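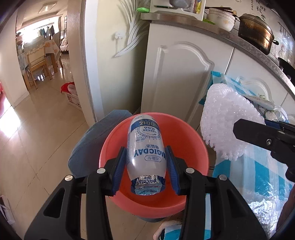 The orange basin in the kitchen corner, with the MAGICDAY bottle.

So I finally got to the open day at Holldale! For anyone who hasn't been following along, Holldale is the old furniture showroom out past the bus depot that Rania Tawfik took over and split up into small home setups -- a kitchen corner, a couple of bedrooms, a hallway with too many coats in it -- so that people who organize homes for a living (or, like me, just get weirdly excited about cupboards) can come and try things out. It's normally booked by groups, but a few times a year they open the doors and you can wander around and bother everyone with questions, and that is what I did.

I got there early and the front door was still locked, so I stood outside with Ayman Benmoussa and a woman who had come all the way from Plestunholm for the bathroom shelving. Ayman writes the Brustine newsletter and I've been reading it forever, so I was a bit shy for the first minute and then talked his ear off about drawer dividers. Sorry, Ayman. Coffee was free, the cinnamon rolls were $2, and I had one before the tour and one after.

We started in the bedrooms, and I'll be quick about those. Nice enough, lots of under-bed boxes, and a very firm talk about vacuum bags for winter blankets that I mostly missed (see: cinnamon roll).

The kitchen corner is the part I wanted to see and I could have stayed there all day. It looks like a kitchen where people cook. White cabinets with those arched raised panels on the doors, same as my aunt had, white tile on the wall with Chinese characters in dark script on it, utensils hanging in a row where you can grab them. There was a big dark metal pot out on the counter next to a stack of white bowls with the chopsticks laid right across the top. I do the same at home and have always felt slightly guilty about it, so I was thrilled.

Mwende Mfinanga ran the session there and her whole subject was the basin. One basin! She had a coral-orange plastic one, and her idea is that when you clear up a small kitchen you don't carry things back and forth. Everything that doesn't belong goes into the basin first and you sort it at the end, sitting down if you like. Drinks, packets, the odd sock. I've tried this with a cardboard box and it went badly, mainly from me leaving the box in the hall until April, but Mwende says the open top is what makes it work, as you get annoyed looking at it.

The MAGICDAY bottle got its own little debate. It's a 500ml clear plastic one, fat-free according to the label, with silver foil around the neck, and it was lying on its side in the basin at a slant. Hicham Mahrous thought drinks should go straight to the shelf and skip the basin altogether. Mwende said fine, whose shelf, and where is it? Then somebody asked if foil has to come off before recycling and we lost a good while to that. (I still don't know. Ask your own town.)

Other things I wrote down in the kitchen: keep packets upright in a rack so you can see what you have. They had a white one on the counter with all sorts of packages in it, and I liked that it was a mix and hadn't been decanted into matching jars. I own 24 matching jars. Four have food in them. Also, checked fabric makes a kitchen friendlier, and the blue and white draped over the cabinet front was so cheerful that I've been looking at remnants online ever since.

After lunch Youssra Ezzat gave a talk on what she calls the Filali list, where you write down every place in your home that things land when you walk in. Hers had the piano on it. Mine has the stairs, the other stairs, and the top of the dryer. It was a really good talk, although the room was chilly and the projector kept going to sleep.

Practical stuff if you want to go: parking is around the back and fills up fast, so take the bus if you can. The hallway floor is tiled, wear thick socks. The shop by the exit takes cards now. I bought a basin, obviously -- they only had green left -- and a pack of shelf liner that I haven't measured anything for. Rania says the next open day will be in April and that they hope to have the laundry room finished by then. I've already put my name down, and I'm bringing my sister, who needs it more than I do and doesn't read this.

Posted December 22, 2020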